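Search products
Enter keyword or item no.

Paddle case, full shape, with window
Stinholm table tennis accessories
2018-03-26 – Aksel Hviid

General

The Stinholm full-shape case holds one assembled table tennis paddle. The outline follows the paddle: a rounded head section and a tapering handle section, so the blade does not shift inside the case the way it does in a rectangular wallet. It is intended for players who carry a single paddle in a larger bag, and for clubs that store paddles on a shelf or hang them on a rail.

Construction

The top face of the head is a clear plastic window, so the rubber can be checked without opening the case. The shell is red fabric with a black rim. A zipper runs around the lower perimeter of the head. The handle section carries a mesh pocket along one edge, suitable for a strip of edge tape or a folded cleaning cloth. It is not deep enough for balls.

The case is padded on the back face only. The window is not padded and should not be placed against hard objects. For air travel we recommend the Motstead hard case.

Fit

Blades of standard size fit with rubber mounted on both sides. Oversize defensive blades should be tried before ordering in quantity. Flared, straight and anatomic handles all fit. Penhold paddles fit but leave free space at the end of the handle section.

Zipper

The zipper was changed in February. The current version was cycled 2,000 times on the bench by Khalil Zein with a paddle inserted, with no separated teeth in any of the 19 samples. The pull is metal and has an eye that accepts a thin cord. Many clubs tie on a charm or a numbered tag so that identical cases can be told apart.

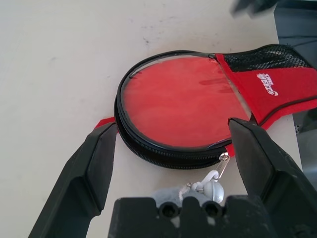

A cord loop should be kept short. Long loops catch in the teeth when the zipper is closed quickly – this was the most common cause of returns on the earlier version.

Care

Wipe the window with a damp cloth. Do not use rubber cleaner or alcohol on it, as both cloud the plastic over time. Do not machine wash. Let the rubber dry fully before closing the case.

Ordering

Packed singly. Club cartons hold up to 100 cases. The minimum order for a printed logo on the handle section is 3 cartons, and artwork goes to Rawan Tarawneh before the order is confirmed. Replacement zipper pulls are sold separately – ask for the Akl pull, metal, with eye.

Contact: Stinholm accessories desk | © Stinholm 2018 | Back to top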